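How to Set Up a Picking Bin for Small Parts and Odd Shapes

Posted by Giuliana Usuga in Packing Bench Basics

Quick one today, orders are stacked up and I promised Jairo this would be up before lunch. People keep asking how we lay out our bins at Apaza so that the person at the bench isn't digging around for stuff. So. Bins.

What you need

One deep bin with sides that slope in. Gray, blue, whatever. Ours were secondhand.
A rag and some dish soap.
Masking tape and a fat marker.
A scale that reads up to 5 kilos.
Your mixed items -- blocks, boxes, tubes, bags, bottles.

Step 1. Empty it. All the way. Tip it over, bang the bottom. You will find a label backing and at least one screw. Don't skip this even if the bin looks clean, grit scratches soft plastic and then you get returns.

Step 2. Wipe the floor and the walls. Soap and warm water, then dry. Let it sit open 30 minutes. Old scratches are fine, leave them. Burrs are not fine. Run a gloved hand over the bottom and if it snags, file it.

Step 3. Sort your items on the table first. Not in the bin! Edith Betancur used to sort in the bin and it took her twice as long, her words. Make piles by shape. Flat things, round things, blocky things, floppy things. Anything over 300 grams gets its own pile.

Step 4. Load one side. Pick a wall and build your group along it, heavy and blocky first, then the light stuff tucked in next to it. Leave open floor on the other side. You want space to slide a thing over, get a grip on it and lift straight up. A bin filled wall to wall looks efficient and it's a pain all day long.

Step 5. Bright things where you reach first. A red or orange block on a gray floor, your eye goes right to it. Clear bags and gray tubes get lost, so put those on top and never underneath.
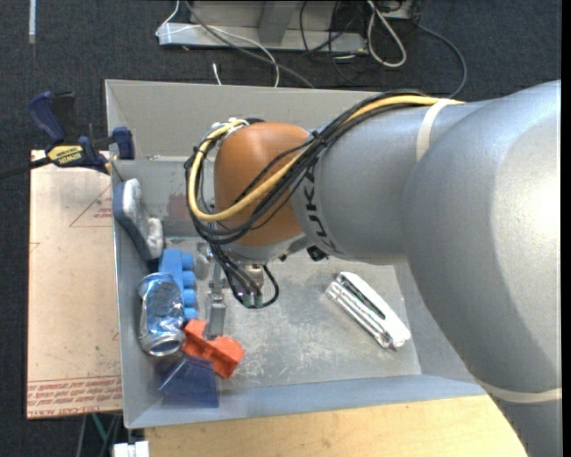 REACHING IN

Come down from above, not from the side. With tall walls you bump your wrist or your sleeve if you go in at an angle, and then the whole pile shifts. Straight down, take hold near the top of the item, straight up. Watch a block with a pale floor around it -- easy. Same block jammed in a corner, you end up pinching at it and shoving it further in.

If something is stuck against the wall:

Move its neighbor first.
Slide it out to the open floor.
Then lift.

Don't yank. Yanking is how the Pratudis bottles got cracked in November and I had to write a very long email.

Floppy bags: pinch the top seam, let it hang a second, then move. Round things: stop them rolling with a folded strip of cardboard along the floor. Tape it down at both ends or it'll wander.

TOPPING UP

Refill when the open side is bigger than the loaded side. We did a run of 2,000 pieces for Clirklow this way and only stopped to top up, never to re-sort. Add new pieces to the same wall, same order as before. Tempting to just dump the carton in. No.

If two people share a bin, agree on which wall is the loaded wall and mark it with tape on the outside rim. Yaneth Yupanqui writes the item code on the tape too and I've started copying her.

COMMON PROBLEMS

Pile keeps sliding to the middle. Too steep, take the top layer off. Or the bench isn't level, check that first, I wasted a mornign on it.

Can't see the bottom. Move the lamp. Light from behind you puts your own shadow right where you're looking. Glare off shiny wrap is the other one, tilt the lamp a little.

Items come up in pairs. Static, usually on bags. Wipe the bags with a barely damp cloth and dry them before loading.

Bin creeps across the bench. Rubber shelf liner underneath, the cheap kind. Replace it when it goes flat.

Gladys Tamayo asked in the comments last time about the dividers. We tried the Doreo ones. Good for flat parts, too short for anything blocky, they tip over when you pull somthing out next to them. I'll do a seperate post on dividers when I've got the new ones in.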